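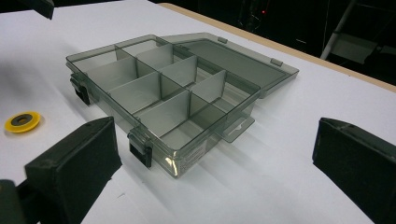
Clollstead Repair and Sewing Room
Minutes of the January meeting

Posted in January by Syahrul Ngau, minutes secretary

Print this page | E-mail this page

The meeting opened at 7.20 pm in the back room. Syahrul Ngau took the minutes. Apologies had come in from the Gunawan Road group, who will send their stock list separately.

1. Minutes of the last meeting

Agreed, with one correction. The zips offered by Warano are for collection from their shop. They will not be delivered.

2. Small parts storage

The meeting looked again at how buttons, snaps, hooks and machine needles are kept. At present they are in jars and envelopes, and members said too much of a session goes on looking for things. One member said she had bought new bobbins twice when there were plenty in the cupboard.

The proposal is to move to flat divided boxes with hinged lids, in smoky see-through plastic. The sort under discussion has two rows of compartments and black latches. Points made:

- The tint is light enough to see through, but labels will still be needed on the lids.
- The hanging tab at the end could go on the pegboard. It was felt that a full box would be too heavy for this, and that boxes should be stacked on the shelf.
- Needles should stay in their own packets inside a compartment and should not be tipped in.
- The lid folds right back on the table, so each open box needs twice the space. Members working at the narrow bench should take out one box at a time.

Lendano has quoted for 20 boxes or 40, with a lower price each for the larger order. After some discussion it was agreed to order 20 and see how they are used. The quotation number is 3423. Syahrul to place the order.
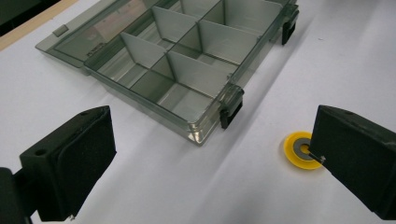
3. Sorting the existing stock

A sorting session will be held once the boxes arrive. Buttons will be sorted by size first and colour second. There was some disagreement on this, as the people who do the children's knitwear would prefer colour first. It was put to a show of hands and size was carried.

Odd buttons with no match go into a single box marked "odds", which anyone may take from without signing. Rusty hooks and bent pins are to be thrown away in the metal tin, not put back.

4. Cupboard

The second shelf is to be cleared before the sorting session. The interfacing now on it will go to the bottom shelf, rolled. Shelf 11 in the corridor store remains on loan to the Gunawan Road group.

5. Any other business

The iron lead is fraying and the iron is not to be used until it has been replaced. The kettle was raised again and held over.

The meeting closed at 8.45 pm. Next meeting in February, same room.

Print this page | E-mail this page

This site uses cookies to remember your settings. By continuing to browse you agree to their use.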